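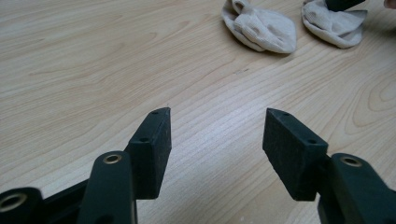 *A tabletop in the reading room at Ayala House, with the grain running in long streaks and closed loops.*

The reading room at Ayala House reopened to members on April 8, 2018, with new tables. Yolanda Alcantara, who directs the building program, had been asked about carpets, lighting and the position of the periodicals desk for most of the preceding year. She had expected the tables to pass without remark. Instead they have drawn more written comments than any other part of the renovation, and it was for this reason that the members' bulletin requested an interview with her and with Tiburcio Zepeda, who supervised the selection and finishing of the tops.

The conversation took place at one of the long tables near the north wall. Mr. Zepeda began by running his palm along the surface, a habit he says he acquired as an apprentice.

"The first question people ask is whether the pattern is printed," he said. "I understand why they ask. The finish is smooth and it has a slight shine, and most of us have grown up with tables on which the grain is a picture of grain. I tell them to follow one line with a finger until it closes on itself."

The lines he refers to are a shade or two darker than the pale ground, the color of honey in some places and closer to caramel in others. Over much of the surface they run in long parallel streaks. Elsewhere they bend into ovals, one inside another. Mr. Zepeda explained that both patterns can come from the same log.

"When a board is cut flat, the saw passes across the growth rings at a shallow angle," he said. "Where it meets them nearly straight on, you get streaks. Where the trunk swells or leans a little, the saw takes the top off the swelling, and the rings show as loops. A map maker would recognize it at once. It is the same as the contour lines on a hill."

Ms. Alcantara recalled that the loops were a point of disagreement. The original specification, prepared by the design office of Farkau, called for straight grain throughout, on the grounds that a quiet surface is easier on the eyes of a reader. Samples were ordered on that basis. She kept two of them on her own desk through the month of May and found that she did not care for either.

"They were perfectly correct," she said. "I could find no fault with them. But I had the old tables in mind, which had been in this room for 39 years, and what I remembered of them was a knot shaped like a pear at the place where I usually sat. I wrote to Farkau and asked whether we might see some boards with more movement in them."

The boards came from Wadora, a yard with which Mr. Zepeda had dealt before. He went through the stock in person with Hjalti Bjarnason, the yard's grader, and the two men set aside 95 boards over the course of the visit. Of these, 65 were accepted. Mr. Zepeda described the work as slow and, for a person who likes lumber, very pleasant.

"Hjalti would turn a board over and say nothing, and I would say nothing, and then it went on one pile or the other," he said. "We differed on four or five. He is stricter than I am about color. I am stricter about anything that looks as if it will move once the heating is on."

The matter of the finish took longer to settle. Ms. Alcantara was concerned with glare. The reading room receives strong daylight for much of the afternoon, and an earlier trial top, prepared at the Dorkside workshop, had reflected the windows so sharply that a reader could count the panes. A fully matte top was tried next and was found to mark too easily under wet cups – which are not permitted in the room, Ms. Alcantara noted, but which arrive all the same.

The finish finally adopted lies between the two. Light spreads across it as a soft, bright wash, and the grain can still be read underneath. Mr. Zepeda said that he would have preferred it a degree flatter. Ms. Alcantara said that she would not change it.

Asked about cost, she was direct. The selection of boards by hand added 800 dollars to the contract, a sum which was approved after one meeting and which she considers well spent. "A member may sit at one of these tables for a whole winter," she said. "I do not think it extravagant that there should be something on it worth looking at when the page becomes difficult."

The comments received so far are mostly favorable. Tonantzin Villalobos, who has held a reader's card since her student days and is at present compiling an index of parish records, wrote that she now chooses her seat by the grain and has asked whether seats may be reserved. They may not. Ezequiel Olvera wrote to say that he found the loops distracting when working with small type, and asked for a plain desk pad. Pads have since been made available at the periodicals desk and may be borrowed on presentation of a card.

Ms. Alcantara asked that readers be reminded of the rules for care. Tops should be wiped with a soft, dry cloth. Water should be blotted at once, and no polish or spray of any kind should be used. Mr. Zepeda added that pale wood deepens in color under daylight, and that anything left in one position for several weeks may leave a lighter patch behind it.

"It will go more golden," he said. "The streaks will stand out a little less against the rest. I would ask people to move the lamps from time to time."

The smaller tables for the map alcove are still at Dorkside. They are being made from the remainder of the same boards.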